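Subject: Re: [brorcombe-framers] hanging vs leaning
From: Buppha Nakpan

Hi all,
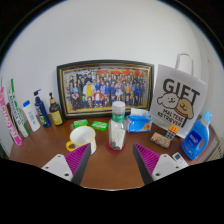
Rocío, I'm firmly in the leaning camp, at least in a rental! Our place in Zumerside has old plaster that crumbles if you look at it sideways, and I lost 12 bucks' worth of anchors before I gave up. A big frame propped on a table against a white wall looks finished to me, especially a black one with a thin gold line inside it (I do love a bit of gold, sorry Haiyan). Colour does half the work on a plain wall anyway.

If you must hang, go with two hooks and a level. One hook and it'll be crooked by December.

Rocío Cabrera wrote:
> Has anyone got away with not hanging their heavier pieces? Mine
> is 6 kilos with the glass in and the landlord is fussy about holes.
> Also, is the moulding from Drovbridge worth the extra? They
> quoted me 100 for the length I need, cut and delivered.

On the Drovbridge stuff, yes, if you want tidy mitres and can't borrow a saw. Mwanahawa has a good one and might lend it if you ask nicely and bring baking.

Cheers,
Buppha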